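Home Topics Science Around the House Kitchen Body Quizzes Teachers
Search Plandidbridge Kids... Go
2 minute read

Why Does a Bar of Soap Need a Dish?

You use soap every day, and you probably don't think about where it goes when you put it down. A bar of soap left on a flat counter can turn soft and slimy underneath. A bar kept in a good dish stays firm and lasts longer. To see why, you need to know a little about what soap does when it meets water.

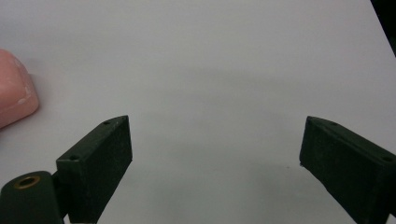 By M. Väisänen, Around the House

Soap is made by mixing fat or oil with a strong chemical called lye. The two react and become something new. People have been making soap this way for more than 2,000 years. The oil can come from plants, such as olives or coconuts, or it can come from animal fat. Color and perfume are often added before the soap is shaped into bars.

How soap cleans

Water on its own is not very good at washing away grease. Grease and water stay apart, like oil and vinegar in a bottle of salad dressing.

Soap is made of tiny parts called molecules. They are much too small to see. Each soap molecule has two ends. One end likes water. The other end stays away from water and sticks to grease. When you rub soap on your hands, the grease ends grab the oily dirt and the water ends hold on to the water. Then you rinse, and the dirt goes down the drain with the soap.

Rubbing matters too. It breaks the grease into small drops, and small drops are easier for the soap to surround.

What happens when soap sits in water
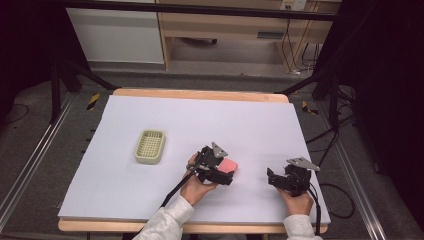
Because part of soap likes water so much, a bar will soak some of it up. The outside swells and gets soft. If the bar sits in a puddle, the bottom stays soft all day and slowly dissolves. That is the jelly you sometimes find stuck to the sink - it is soap that never got to wash anything.

A dish with holes fixes this. Water drips through the holes, and air can reach the bottom of the bar. Ridges work as well, as long as the water has somewhere to go. A dish with a solid, flat bottom just holds the puddle in place.

Sponges have the same problem. A sponge is full of little pockets that trap water. Squeeze it out when you finish and leave it where air can get to it. Germs grow well in damp places, and a sponge that stays wet will start to smell.

Try it yourself

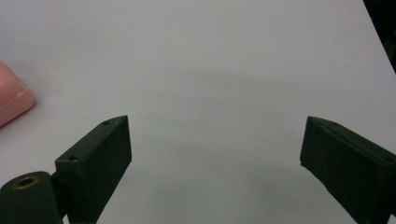 You need a bar of soap, a grown-up to cut it in half, a flat plate and a soap dish with holes. Put one half on the plate and the other half in the dish. Pour a spoonful of water over each one every morning for a week, and don't pour any water off the plate. If you start on a Wednesday, check them the next Wednesday. Press each piece gently with a finger. Which one is softer? Turn them over and look at the undersides.

If you have a kitchen scale, weigh both pieces at the start. Let them dry for a day at the end and weigh them again. Suppose a piece weighed 100 grams to begin with - how much is left?

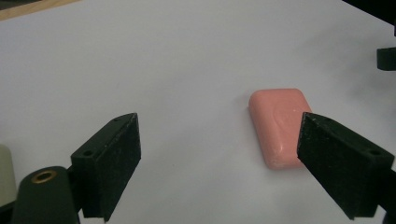 Words to know

Dissolve: to break up and mix into a liquid.

Lye: a strong chemical used to make soap. It can burn skin, so only adults should handle it.

Molecule: a very tiny bit of a substance, made of atoms joined together.

Search Plandidbridge Kids... Go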